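Meetings and Events Help > Venues and Contracts

Hotel boardroom: does the service charge count toward the food minimum?

Clultton_office
Posted 02/06/2024

I have been asked to set up a two-day board meeting for 15 people. We normally use our own conference room, but it is being repainted, so I have been looking at hotels near our office in Clultton. I have booked plenty of guest rooms before. I have never booked a meeting room with catering.

The hotel we like is the Pleltham. They sent a proposal for their boardroom on the second floor. The room rental is waived if we meet a food and beverage minimum of $2,000. That sounded fine to me. I added up two continental breakfasts, two lunches and the afternoon coffee breaks from their menu, and it came to nearly the minimum. Then I saw another line on the estimate for $541, called "service and administrative charge." I assumed this was part of the food total, which would put us over. When I called, the sales person said it was "on top" but was not clear about on top of what.

So I would like to know the following. Does that charge count toward the minimum or not? If it does not, and we come in a little short, what do they usually bill us? And is it a tip, or do we need to leave something for the servers as well?

The other thing is equipment. The boardroom has a screen on the wall. The proposal says "in-house AV available, see rate sheet" and there was no rate sheet attached. We need to show slides and have two members call in. I would like to bring our own laptop and speakerphone and skip the hotel's equipment if that is allowed. My boss wants the contract signed by Friday.

Pacheco Meeting Services
Top contributor

The service charge almost never counts toward the minimum. Neither does sales tax. When a hotel says "food and beverage minimum" it means the menu price of what you order before anything is added. Look in the contract for the words "exclusive of" or "plus plus." Some proposals show it as two plus signs after the price. If you see either of those, the $541 is separate money and you still have to reach the minimum with food alone.

If you come in short, the usual practice is to bill the difference as room rental. In many hotels the difference is then taxed, and in some it also carries the service charge. Ask them which applies and have the answer written into the contract. You can usually avoid a shortfall by adding something you would use anyway. An all-day coffee service in place of two separate breaks often makes up a small gap. So does upgrading one lunch. Do this before the final banquet order is signed, because after that the kitchen may not be able to change it.

On tips, the word "administrative" matters. A gratuity goes to the staff. An administrative charge may be kept by the hotel in whole or in part. Good contracts say how it is split. If yours does not say, ask. You are not required to leave anything extra, but many groups give a cash tip to the banquet captain when the service was good. If your employer has a policy on this, follow it.

Other items to check before you sign:

Guarantee date. This is the day you must give the final head count. You pay for that number even if fewer people come. You can generally go up a little afterward, but not down.

Cancellation schedule. It should be a sliding scale with dates. Make sure it is based on the food minimum and not on a larger estimated total.

Access hours. If the room is yours overnight between the first and second day, you can leave papers and name cards in place. If it is not, everything has to be packed up at the end of day one. This is often called a "24-hour hold."

Room changes. Many contracts let the hotel move you to another room. For a board meeting I would ask them to name the boardroom and to take that clause out, or to require your written approval.

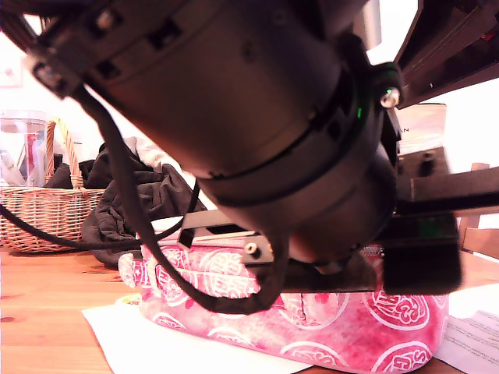
Equipment is the part where small meetings get surprised. Ask for the rate sheet today and ask two direct questions: is there a fee for bringing our own laptop and speakerphone, and is there a fee for connecting to the wall screen. Some hotels charge nothing for the screen in a boardroom and others treat it as a rental each day. Then ask for a half hour in the room before the meeting date to test it. Take the same laptop, the same cable and the adapter you plan to use. Check that the screen is getting power before you start changing settings on the laptop. Status lights on this sort of equipment are small, and with the ceiling lights up full you can look straight past them. Find out where it is on the screen and on your speakerphone. Find the floor outlets too, and bring tape for any cord that crosses a walkway.

For the two people calling in, ask about internet. Guest Wi-Fi may be free and still too slow for a call during the breakfast hour. A wired line is better. If they charge for it, ask to have it included as a concession. It is an easy thing for a sales manager to give you before signing and a hard thing to get afterward.

Do not sign on Friday if the rate sheet has not come. Ask them to hold the room on a tentative basis for a few more days. They will normally agree unless another group is asking for the same dates. 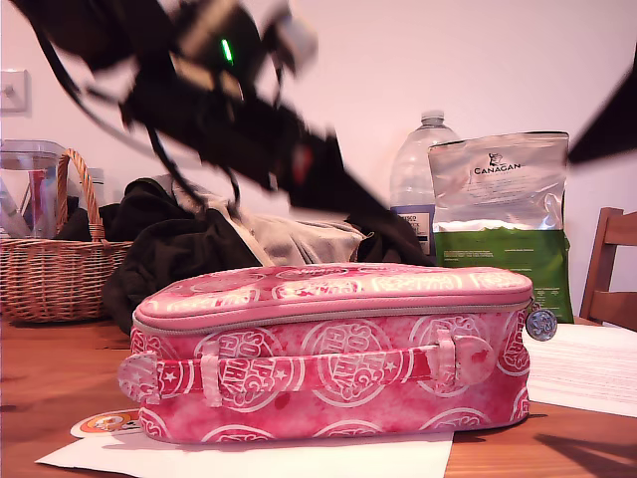

Mostau_frontoffice

I agree with most of that but not all. I work on the hotel side, at a smaller property, and we do count room service and breakfast in the restaurant toward the minimum if the group asks for it and it goes on the master account. Not every hotel will. If any of your board members are staying overnight and would eat breakfast in the restaurant, ask about it. It could close your gap without ordering more food for the meeting room.

The service charge does not count at our place either. It is a percentage of the food, so if you order more to reach the minimum, that charge goes up as well. Keep this in mind when you give your boss a total. Ask for a revised estimate with everything on it, food, service charge, tax and AV, and use the bottom line for your budget.

I would also mention the lunches. For a group your size, a buffet may carry a small-group fee. Check the fine print at the bottom of the menu page. Plated or boxed lunches often do not have it.

Clultton_office

Thank you both. The contract does say "exclusive of service charge and applicable taxes," so we were short. I am switching to the all-day coffee. There was a small-group fee on the buffet that I had missed, so I asked for prices on plated lunches. The rate sheet came this afternoon. No fee for our own speakerphone, but the wall screen is charged by the day. I have asked them to waive it and am waiting to hear.

Pleltham_area_user

We had the same thing in May at a different hotel. They dropped the screen fee when we asked. Get it in the contract and not just in an email.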